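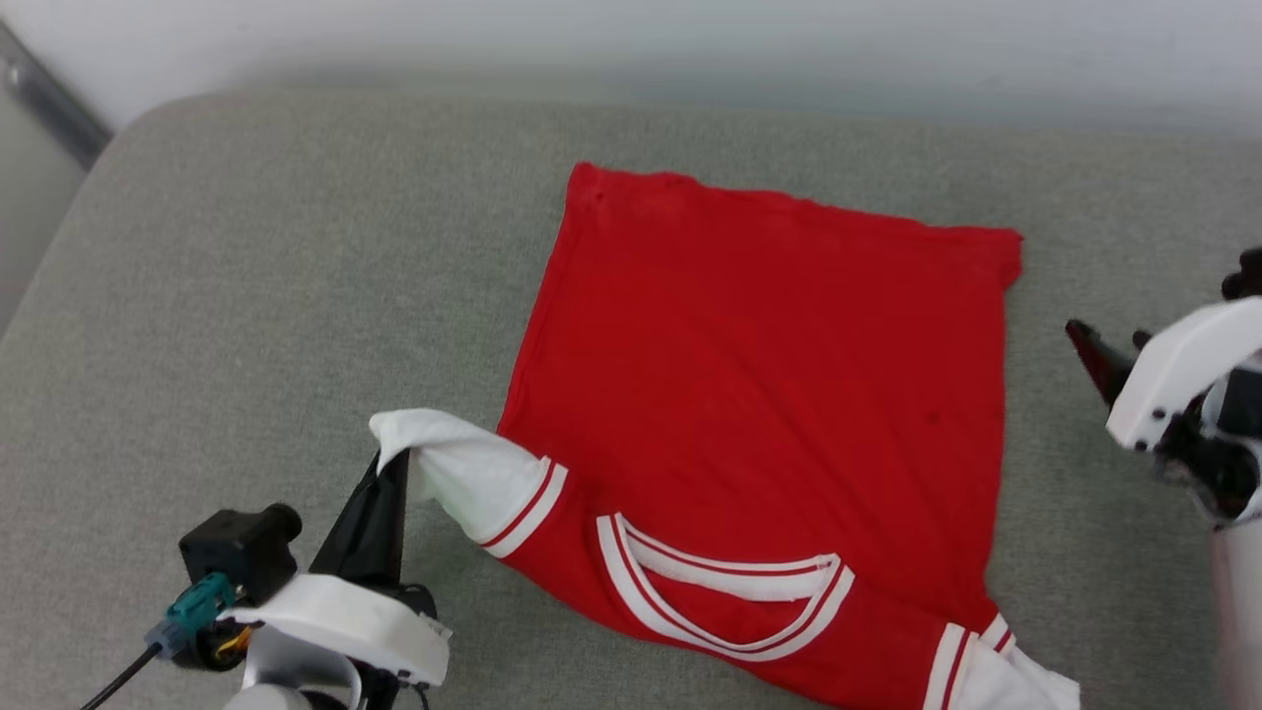 Finbridge, July

I went to my first live boxing card last month and I have been boring everyone I know with it ever since, so now it's your turn. Sorry! (Not very sorry.)

Some background. I grew up with boxing on the TV in the other room. My parents would have it on late with the sound low, and I'd hear the bell through the wall and count rounds until I fell asleep. I never followed it as a grown-up. I couldn't have told you who held what belt, and I still mostly can't. But the Drevine Athletic Hall is a twenty-minute drive from my place, and when they announced an amateur night with 12 bouts for the price of a decent pizza, I bought a ticket before I had talked myself out of it.

The ticket had a number on it, 2111, which I took to be my seat, and I spent a while walking up and down the rows looking for it like a fool. There were no seat numbers. They were folding chairs and you sat where you wanted. I ended up four rows back on the blue corner side, behind a family who had brought their own cushions, a big bag of sunflower seeds and what I'm pretty sure was a whole roast chicken in foil. They'd clearly done this before.

What struck me first was how loud it is. On television you get the crowd and the commentary laid over everything. In a small hall you hear the feet! The shoes squeak and thump on the canvas, and every punch comes with a little huff of breath, and when a body shot lands properly it sounds like somebody dropping a wet towel on tile. I flinched all the way through the first bout. By the third I was leaning forward with my elbows on my knees, and by the fifth I was yelling "hands up, hands UP" at a teenager who could not possibly hear me and had a coach for that.

Amateur bouts are short, three rounds each, and I had assumed that would make them less interesting than the long professional fights. I've changed my mind. There's no time to feel each other out. Both of them know they have nine minutes or less, so they go. The best one of the night was a pair of women at lightweight, one tall and tidy with a lovely long jab, the other one short and just relentless, walking in with her chin tucked and taking two to give one. The tall one got the decision. I had it the other way and so did the chicken family, who booed for a solid minute and then clapped both fighters out of the ring, which I thought was classy.

I also learned that I have no idea how to score a round. I was keeping notes on my phone (yes, really) and I agreed with the judges on maybe half of them. I was rewarding whoever looked busier. The man next to me explained that half of those punches were landing on gloves and elbows, and after that I tried to watch only the gloves for a whole round, and then got a headache. If you have a trick for this, please put it in the comments.

The heavyweight bout came last and it was, I'm afraid, a bit of a letdown. Two very big guys, very tired by the middle of the second, leaning on each other like people waiting for a late bus. The crowd was kind about it. One of them was 40, according to the announcer, and having his first bout, and he got the biggest cheer of the night just for answering the bell in the third. I cheered too. I'm not far off 40 myself and I get winded carrying groceries.

Which brings me to the silly part. I signed up for a beginners' class at the Ostapchuk gym, over by the tracks. It's fitness boxing, so nobody is going to hit me, and I have made my peace with that. I've been to four sessions. My jab is okay. My hook looks like I'm trying to close a car door with my hip. I bought my own wraps because the loaner ones smelled like a pond, and I can now put them on without the video, though the left hand still comes out twice as fat as the right.

We finish every class with rope skipping. My record without tripping is 76 and I told my mother about it on the phone as if I'd won a belt.

The next card at Drevine is in September. I've got two tickets this time, I'm bringing a cushion, and I'm going to sit near the chicken people if they'll have me.

A quick housekeeping note: the blog was down for most of an evening while I moved it over to Hostirix, and a few comments on the sourdough post seem to have vanished along the way. If yours was one of them, I did read it, and yes, I'll try the rye.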